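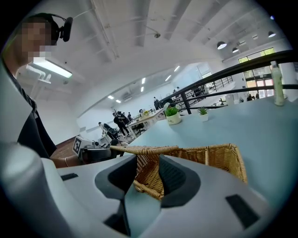 Catberg is looking for people who like making a shared room pleasant to be in! We look after the tables and common corners at the Ostden studios, and this October we're adding to our small tidying and table-setting crew. The work is hands-on and pretty simple to pick up: clearing a tabletop between groups, finding a good spot for the potted plants (the leafy one in the round white pot and its spiky neighbor in the square one both need to stay out of elbow range), and getting loose odds and ends into the wicker baskets so the next group has space to spread out.

You don't need experience. If you're the one at home who keeps shifting the plants until the table looks right, you'll fit in fine. You should be okay with stairs and with being on your feet for a shift, and please lift the baskets with care - wicker rims get tired.

Shifts run 4 hours, mornings or afternoons, up to 5 a week. Pay is 700 a week for the full set, and part weeks are welcome too. Tea and lunch are on us.

Vlasta Murín leads the crew and Anežka Bednárik draws up the shift plan. Come and meet them both on Wednesday at 10 a.m., upstairs at Ostden, or leave a note at the front desk with your name, a phone number and the times that suit you. Pairs of friends can apply together, just put both names on the same note.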